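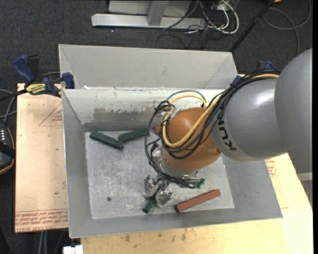 Lauri Kemppainen 说碰撞模型里的线缆画得太瘦,规划器以为腕部旁边有空,就老往箱壁那边钻。他早上在评审意见里写了这一条,下面又补了一句:先别动代价函数,把几何改对再谈。

我开始不太同意。上周一直在调代价函数,已经调出点样子,不想丢下。吃完早饭把昨晚的日志重新放了一遍,看到停机的那几条轨迹,末端的姿态都差不多:夹爪斜着伸向箱底,第六轴转过去很多,线缆在腕部外侧鼓出一大圈。模型里那一圈只是一根贴着法兰的细圆柱。所以他说得对,我回复“同意,上午改”。

改法没什么讲究。把原来的圆柱换成三段胶囊体,一段沿着小臂,一段斜着跨过腕关节,一段包住外面那个弯。最外面那段随第六轴的角度变位置,先用查表,角度之间线性插值。表里的数是我拿尺子量的,臂停在几个姿态上,使能断开,一个一个量。黄色那根比黑色的硬,弯的半径大得多,包络基本由它决定。黑线可以用扎带收,黄的收不动,强行收紧我担心接头受力,就没碰。

半径加了余量。余量取多大想了一会儿,先给 30 毫米,跑起来再看。

十点多编译过了,先在仿真里放同一批场景。规划失败的变多,这在预料之内,空间变小了。麻烦的是规划时间,有几次超过 2 秒,之前没有过。看了采样统计,大部分时间花在靠近箱壁的那一块,采到的点几乎全被拒掉。Nerstead 默认的采样是在整个关节空间里均匀撒点,箱子里头这种窄地方命中率很低。我给它加了一个偏置:从抓取位姿沿着退出方向反推一段,作为种子放进树里。加完以后时间回来了,比早上的版本还快一点。

退出方向原来写死是竖直向上。夹爪斜着进去再竖直出来,手指会在侧面多扫一块,旁边要是有别的块就被带走。现在改成先沿着接近方向退一段,离开块的高度以后再转竖直。这个想法以前在 Kulteo 那个项目上用过,当时箱子深,效果明显。这次箱子浅,不知道值不值,先留着,参数开关放在配置文件里,默认开。

中午没出去,吃的昨天剩的米饭。顺手把配置文件里的注释补了,有几个字段连我自己都忘了单位。边距那一项写的是米,夹爪开度那一项写的是毫米,两个挨在一起,迟早有人填错。想统一,又怕动了以后老的实验记录对不上,最后只加了注释,在待办里记一条。

下午弄感知。绿块和红块的分割模型是同一个,红的一直比较稳,绿的颜色太深,深度图上经常缺一块,点云只剩一条边。缺了之后位姿估计会把长方向和短方向弄反,规划那边就收到一个横过来的抓取。箱底是刮花了的浅灰金属,反光,深度噪声本来就大,绿块边缘的点有一部分被当成箱底滤掉了。

试了两种办法。第一种是把平面剔除的阈值调小,缺的点回来一些,可是箱底的噪点也跟着回来,聚类多出一堆小碎片,抓取候选里混进了根本没有东西的位置。第二种是先在彩色图上拿分割掩膜,只在掩膜里面放宽阈值,掩膜外面照旧。第二种好用得多。代价是掩膜边缘不准的时候会带进一圈箱底,我把掩膜往里腐蚀了几个像素,损失一点边,总比多出来强。

两个绿块靠得很近、端头几乎挨着的时候,分割有时会并成一个。并起来是个浅浅的折线形,外接矩形一拟合,中心落在两块中间的空处。我写了个检查:拟合出来的矩形,长度超过块的标称长度就不送去抓,退回去按凹点切一刀再拟合。切的位置找得不算漂亮,凑合能用。更好的做法应该是重新标一批这种挨着的样本去训,等有空。

另外发现一件小事。臂停在箱子上方的时候拍照,线缆会挡住一部分箱底,挡住的块只露出一小段,估计出来的置信度居然不低。模型大概见惯了露出一小段的块,对自己很有信心。我在流程里加了一步,用刚改好的线缆几何往图像上投影,落在投影里面的检测一律降权,等臂让开再拍一次。等于上午的活顺便给下午用上了。投影和实际有偏差,看叠加图,弯的那一段偏出去一点,应该是查表插值的问题,也可能是手眼标定旧了。标定文件的修改时间是六月,后来夹具调过。明天重标。

四点开始上真机。速度先限在很低,手放在急停旁边跑了一轮,没停。放开一些又跑了一轮,规划失败了两次,都是块贴着箱壁,抓取姿态只剩一个方向,余量一加就没解了。失败以后程序会跳过这一块去抓别的,剩到最后的总是贴边的那块,然后报“无可行抓取”退出。这个行为对演示不好看,对实际生产倒没什么错,宁可停下来叫人。Karnport 那边的需求文档里写的是允许人工介入,但没写多久一次可以接受。写邮件去问了。

后来把余量从统一的值改成分段的:沿小臂那段小一些,外面那个弯保持不变。贴边的块有一个能抓了,另一个还是不行。那个块离箱壁太近,手指插不进去,跟线缆没有关系,得靠推一下再抓。推的动作还没写,接触力的阈值也没定,不想在今天起头。

傍晚把全部改动合在一起挂上批量回放,用存下来的 200 个场景。跑完是 17 个没有解,旧版本在同一批上没有解的更少,但旧版本那些“有解”里面有撞线的,拿新几何一查就露出来了,所以这两个数不能直接放在一起比。报告里得把这点写清楚,不然看表的人会以为变差了。Lauri 在评论区问能不能把旧版本的轨迹也用新几何重算一遍,列成一栏。可以,脚本改几行,挂着让它晚上算。

他还问查表为什么不换成弹性杆模型。我回说眼下够用,模型要标刚度,每换一次线就得重标。他回了个“行”。

关机前把臂退回待机位,提交了代码,分支名字起得很随便,叫 cable-fat,合并之前要改掉。日志盘快满了,删了 Tanasarn 那次测试的中间点云,原始数据留着。

明天要做的:重标手眼;投影偏差再看一眼;推块的动作先写个状态机的架子,力的部分空着;检查矩形长度的那个阈值现在写死在代码里,挪进配置。还有单位那件事,看 Karnport 回不回信,不回信就上午做掉。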